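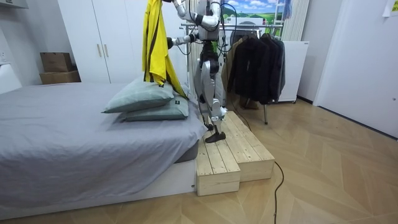
Home | Archive | Wardrobe | Kitchen | Links

Filed under: Around the house

I have never believed in wardrobe systems. The latest is the Jullemard method, which a colleague swears by and which wants every piece of clothing you own hung up, T-shirts included, sorted by colour. The booklet runs to 400 pages if you can believe that. I got through 8 of them.

The claim is that hanging saves time over folding. I doubt it. A jumper folds in a few seconds and stays put.

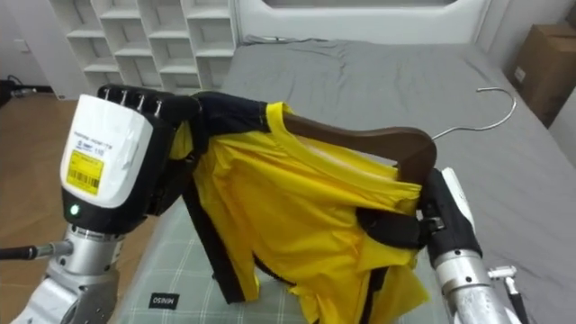

Slippery fabrics are where the whole idea comes unstuck. The booklet says any hanger will do if the shoulders are square, and I don't buy that either. A bright yellow shirt with navy trim at the collar, on a curved wooden hanger, still has creases across the front and a lower half that wants to slump onto the bed. Sinis sells a padded version for three times the price. I tried three of those in May and went back to plain wood.

Then there's the advice to lay everything on the bed first. 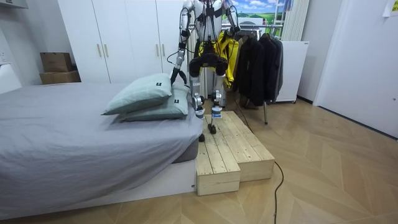 Fine, if you have somewhere else to put the pillows. Otherwise you're shuffling them from one end to the other and the grey bedding gets dragged about as well. I'd sooner take things one at a time and do up the top button, a trick older than any booklet. 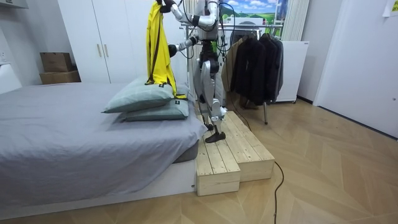 Does a colour order make anything easier to find? Only for the first week, in my experience, and after that the dark coats all end up together anyway.

Posted 9/9/04

This site uses cookies. By continuing to browse you accept our use of cookies.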